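About Pella

Welcome! If you've found this page, you probably have a desk, or a kitchen table doing the job of a desk, and you'd like it to work better for you. Pella is a small shop and showroom for the little things people put their hands on all day: mice, mats, boards, lamps, trays, wrist rests, and a growing number of seats to go with them. We love this stuff. We can talk about scroll wheels for most of an afternoon, and we have.

How we started

Prys Vaughan opened the first room in March with 18 items on the shelves and a kettle in the back. Prys had spent years fitting out offices where every desk got the same mouse and the same gray mat, whoever sat there, and he wanted a place where people could try things before choosing. Märta Ekström joined a few weeks later to look after colors and fabrics, and the gray went out pretty quickly after that. We now keep 57 different items on show, and all of them are out of their boxes so you can pick them up.

The showroom

It's one long room on the ground floor, and Märta changes it all the time. Yellow upholstery has been a favorite with us this season (it makes black accessories look wonderful!), and so have printed boards with a bit of humor in them. The cartoon animals get a smile out of grown adults who came in for something sensible. We put our mice on top of the boards, and the boards on top of the seats, so you see the colors together the way you might at home.

We also like mixing materials. A glossy mouse near a rough, stringy texture, a red panel that lets some light through, a little green pattern off to the side - these are the combinations we try out, argue over and move again the next morning.
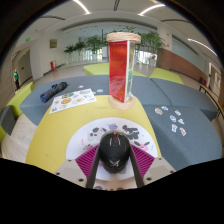 Hadgu wrote to us after a visit to say that she had always bought whatever mouse was cheapest and had never thought of her desk as something she could decorate. She went home, cleared it completely, and put back only what she liked. Her one complaint was that we close too early for people coming straight from work, so we now stay open until 7 on weekdays. Thank you, Hadgu!

What we look for

Shape comes first. A rounded mouse suits plenty of people, and others want something flatter or narrower, so we try to carry both. We use every model ourselves for 29 days before it goes on sale, and we keep notes on the buttons, the wheel and how the finish holds up to fingerprints. (Glossy ones do need a wipe now and then. We keep cloths by the counter.)

Then there's the light. Some customers adore a lit scroll wheel and some would rather have no lights on the desk at all. Red seems to divide people the most. Prys is for it, Märta is against it, and you're welcome to take a side.

Boards and mats get a simpler test: do we still like the picture after a few weeks of looking at it? The animals passed easily.

Come and try things

You don't need an appointment and you don't need to buy anything. Bring your own mouse if you'd like to compare it, bring a photo of your desk, bring the kids, who tend to have firm opinions about which dog or rabbit belongs on the table. If you're setting up a room for several people, let us know ahead of time and we'll have a selection laid out when you arrive.

We repair what we can, too. A sticky wheel or a tired button can often be sorted out while you wait, and Prys really enjoys doing it.

Our showroom is closed on Sundays. Messages sent through the contact form go to both Prys and Märta, and whoever sees yours first will write back.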